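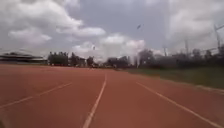 Wadilwood, le 25 septembre 2023

Figure 1. Ligne droite de la piste de Wadilwood, vue dans le sens de la longueur. Les lignes blanches de couloir servent de repère pour le relevé de l'état de surface.

3.2 Site d'étude et relevé du revêtement

Le relevé a été effectué sur la piste d'athlétisme de Wadilwood, dont le revêtement synthétique a été posé par la société Kettani. Le choix de ce site s'explique par la régularité de son entretien, consigné depuis l'ouverture dans un registre que nous avons pu consulter. La ligne droite est bordée d'une bande d'herbe, puis d'arbres et d'arbustes (figure 1). Cette proximité de la végétation est importante pour notre propos, car les dépôts organiques sont souvent cités parmi les causes de l'assombrissement local des surfaces.

Nous distinguons dans ce travail deux types d'altération. Le premier est la tache diffuse, plus foncée que le fond rouge-brun et sans contour net ; on en observe de faibles exemples sur la figure 1. Le second est l'usure du marquage, c'est-à-dire la perte de blancheur ou de continuité d'une ligne. Les deux types ont été notés séparément, sur une échelle à 4 niveaux, selon la grille Driltumport adaptée par Abílio Morais pour les pistes de plein air.

Au total, 154 placettes ont été définies sur l'ensemble de l'anneau. Parmi elles, 38 se trouvent dans la ligne droite, et 31 de ces dernières ont été retenues pour l'analyse. Les placettes restantes ont été écartées en raison de réparations antérieures, mentionnées dans le registre, qui rendaient la comparaison peu fiable.

La position de chaque placette a été déterminée par rapport à la ligne de couloir la plus proche. Cette méthode présente l'avantage d'être simple à reproduire, mais elle suppose que la largeur des couloirs soit constante, ce que nous avons vérifié au décamètre avant le début du relevé. Les valeurs ont ensuite été saisies dans le logiciel Stusirness, sans lissage ni correction.

Il convient de préciser que la teinte du revêtement n'a pas été mesurée par colorimétrie. Un premier essai, réalisé en janvier, avait donné des résultats trop dépendants de l'éclairage. Nous nous limitons donc à l'appréciation visuelle de deux observateurs, dont l'accord est examiné dans la section 3.3.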